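Divorce filed in one state, spouse moved to another. Where does the case get heard?

Posted by Toshiko Tanabe, 23/04/2023
Family & Relationships > Separation and divorce

My husband and I separated in October. He has since moved two states over, into his brother's basement, where I am told he is "finding himself" (it's not a large basement, so it shouldn't take long). I stayed put, in the house, with the mortgage and the dog. I filed here in my own county. Now he says he's filing in his new state, that his case will cancel mine, and that I'll have to drive 316 miles each way to every hearing. No kids. We own the house together and he has half of a small catering business called Ortner, which has never made money but which he now describes as his life's work. Can he do that? I have a lawyer appointment, but it's 3 weeks off and I'd like to sleep before then.

Benedikt Mayrhofer
Not a lawyer, just divorced, with the folder to prove it. Most states want you to have lived there for a certain stretch before you can file. In some it's a few weeks, in others it's six months or a year. So the first thing to look up is whether he even qualifies yet. His brother's basement counts as a home if he means to stay, I'm sorry to say.

Second thing: if you filed first, in a state where you qualify, and he was properly served, the later court will often step back and let yours go ahead. "Often" is doing some work in that sentence. Filing isn't the same as serving, so check that he was handed the papers and that the proof of service is in your court file. I skipped that step. My ex claimed she'd never seen a thing, and I paid 300 dollars to have a man in a windbreaker do it all over again.
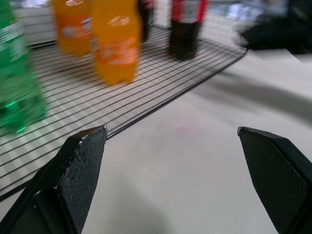 The house is in your state, which helps, as courts don't much like dividing up land somewhere else. The business is murkier. Get whatever tax returns you can lay your hands on now, while everybody is still using the same password.

And if papers from his state show up in your mailbox, do not put them in a drawer. There's a deadline to respond, in many places 30 days or less, and it runs whether or not you find the whole thing ridiculous. Call the lawyer's office that same day and ask to be moved up.

Filtico
my cousin had this exact thing and the judge did it over video so she never drove anywhere. ask the clerk. also who gets the dog

Toshiko Tanabe
Thank you both. Called the clerk, no proof of service on file, so I'm off to hire my own windbreaker. The dog stays with me. He's allergic, which he mentioned at every meal for nine years.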